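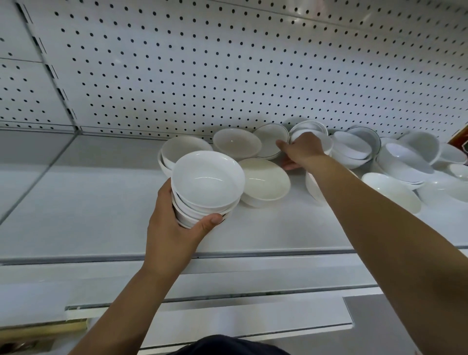 Anjana Sarkar would strike out rule 16 completely, and she wrote to me that a rule which says "one hand supports, the other hand acts" describes a beginner and not a shop worker. I promised to bring the question to this board before we close the draft.

For those who did not follow the earlier thread: we are writing the handling rules for shelf work with ceramics, for the people who show the task and for the robot which later has to do it. The draft is called Tarnulano, version 3. The rules in dispute are:

- **Rule 14.** A nested stack is held from below or from the side, never only by the top rim.
- **Rule 15.** Before a bowl is pulled from a group, the neighbours must be stable.
- **Rule 16.** While one hand holds a stack, the other hand does not take a second load. It may steady or touch.
- **Rule 17.** Nothing is carried over the front edge of the shelf if it can be moved along the shelf.

I would like to keep all four. Please tell me where I am wrong.

*– murrumba_k*

---

**dovetail77** wrote:

14 and 17 are fine. 15 is not a rule, it is a wish. What is "stable"? If bowls are leaning on each other, a person feels it with the fingers in half a second. The robot at our site has no such feeling in its fingertips, so you must give it a test that it can do. We use this one: touch the neighbour, wait, look again. If it moved, put down what you hold first.

---

**murrumba_k** wrote:

Thank you, I can put this test in as 15a. How long do you wait?

---

**dovetail77** wrote:

One second. It feels very long when you stand next to it.

---

**Anjana Sarkar** wrote:

I will explain myself, because murrumba_k made me shorter than I am.

My problem is with the words "second load". A stack is a load, I agree. But a single small bowl is maybe not, and the draft does not say. I went through our log at Pirport for October. We had 357 shelf tasks, and in 103 of them the worker had something in each hand at the same time. With rule 16 as it is written, I must throw away those 103 or mark them as faulty. They are not faulty, they are how the work is done.

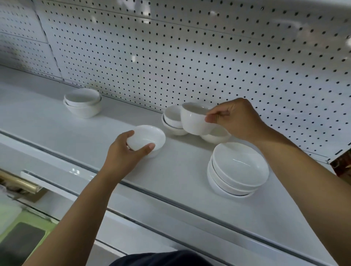 *Shallow bowl in the left hand, cup-shaped bowl in the right.*

I would allow this without any discussion. Single pieces, one per hand, low over the shelf. So my proposal is: rule 16 is valid for stacks only.

---

**quillback** wrote:

I disagree with Anjana, a little. A person may do it, yes. But rules for the demonstration and rules for the machine should be two lists, and the draft mixes them. At Prurura we had this mixed for a long time and the arguments never finished. One colleague was speaking of the worker and the other was speaking of the arm.

Also glazed ware is slippery against glazed ware. If both grippers are full and one bowl starts to slide, the machine has no free hand to catch with.

---

**Anjana Sarkar** wrote:

A robot should not catch falling bowls in any case! It should stop.

---

**quillback** wrote:

On that point we agree.

---

**lowtide_ben** wrote:

Small question from the shop side. Who decides how many nested bowls can be lifted together? I do not see a limit anywhere. Our supplier Amarasinghe prints nothing on the cartons, and my staff each have their own opinion. I have seen a stack of 20 carried against the chest, and I did not enjoy it.

---

**murrumba_k** wrote:

It is missing, you are right. I would not like to give one number for all, since a shallow dish and a deep bowl behave differently in a stack. Perhaps a limit by height: no higher than the hand can hold with the thumb on the wall and the fingers under the base. For a gripper, the height tested on site and written down.

---

**dovetail77** wrote:

"Tested on site and written down" is good. Please also add *by whom*. We had a limit in our cell that everybody respected and no one could tell where it came from.

---

**murrumba_k** wrote:

I have changed the draft like this:

1. Two lists now, **P** for persons and **M** for machines, with the same numbering.
2. 15a added to the M list, with a wait of one second.
3. P16: while one hand holds a *stack*, the other hand may steady or touch but takes no load. Single pieces, one per hand, are allowed.
4. M16: stays as it was, for single pieces also.
5. New rule 18, stack height, with the name of the tester.

Anjana, can you live with number 4?

---

**Anjana Sarkar** wrote:

For version 3, yes. I will ask again for version 4 – I want the single pieces open for M also, when the stop function is tested. My 103 tasks can stay in, so I am satisfied for now.

---

**lowtide_ben** wrote:

Does rule 17 mean my staff cannot step back with a bowl to look at the underside for cracks? They do that all day.

---

**murrumba_k** wrote:

They can. "If it can be moved along the shelf" is only about changing its place. I will add a note for inspection under P17.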